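Search tips Search Go

Budgeting for a Bench Training Robot: Workshop Tips

April 22, 2018

A two-arm suturing trainer costs more to keep than most buyers plan for. The arms are a one-time purchase. Jaws, pads and thread come back every month. These tips assume a small skills workshop with one bench and a used or refurbished unit.

1. Price the instruments before the arms. Ask the seller for the rated number of uses per instrument and what happens at the end of the count. Some controllers lock out an expired tip. The Clestix bench unit we priced came with two instruments and no spares. Extra ones were quoted at $616 each from Backlund, with a longer wait for needle drivers than for plain graspers.

2. Buy tips in pairs. If one side wears out first, a matched spare keeps the bench running while the other is out for service.

3. Write down any number engraved on the wrist and keep it in the log with the date of first use. Tape labels on the shaft come off with alcohol wipes. 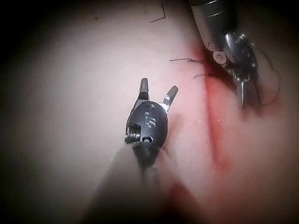 Two instruments over a pink practice pad. The near one has its jaws open and a 16 engraved on the wrist.

4. Treat pads as a consumable. A pad with stains and old stitch lines can still be used for knot practice. Save the clean ones for timed work. Batance sells single-layer pads by the carton, and we budget $296 a quarter for them. Store them flat and out of sunlight.

5. Collect thread ends at the end of each session. Fine suture is hard to see on a dark floor and will wrap around a caster. A strip of masking tape, sticky side out, picks up short ends faster than tweezers.

6. Clean the wrist joint with a soft nylon brush. Do not use a wire brush or compressed air on cables or pulleys. Let the instrument dry with the jaws open.

7. Measure the bench. The arms need clearance behind the base as well as in front, and the bench must not rock. We set aside $600 for a heavier top and leveling feet.

8. Get the service contract in writing. Wondel quoted $2,000 a year, parts excluded. Check whether travel is billed separately and whether a loaner is included.

9. Keep a reserve equal to two instruments. If it is untouched at year end, roll it over.

Related tips
Storing small hand tools in a damp garage
How to read an equipment lease
Choosing a magnifier lamp for bench work
Casters or fixed feet?
Labels that survive solvent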